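Report the Near Miss, Even When Nothing Breaks
Opinion
By Esther Kinyua

In May, a household unit under trial at our Mollel site closed on a quilt, caught a seam between its pads, and kept pulling. The force limit should have stopped the arm. It did not, and the operator used the manual stop nearly 4 seconds later. The quilt was undamaged. The fault was entered as "minor, cleared by restart."

That entry is the subject of this essay. Of the 386 faults logged on the Wurkudent trial, most carry the same wording. A restart clears a message from a screen. It does not tell the next operator why a limit was ignored, and it does not tell a family whether the machine may be trusted near a sleeping child's bedding.

The Clernine safety group has argued that full reports on small faults would slow the work. I accept that they would. Each report takes two people the better part of an hour. The delay is a fair price, and it should be written into the schedule before the next phase begins.

Homes are harder than test benches. Fabric folds and gathers, stitching stands up from the surface, and a layer underneath may come along with the one on top. A force limit tuned on flat towels says little about any of this.
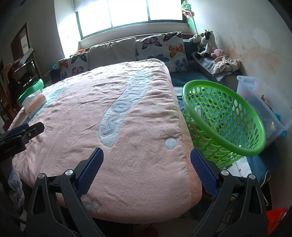
Gripper fingers open over a quilted cover with stitched lettering and a gathered seam.

Cladar, which supplies the control software, has offered a change to the limit setting. It should be tested against the original fault, with the results open to every operator on the trial. Until that is done, work on layered bedding should stay suspended at all three sites. Entries that record only a restart should be sent back to the person who signed them.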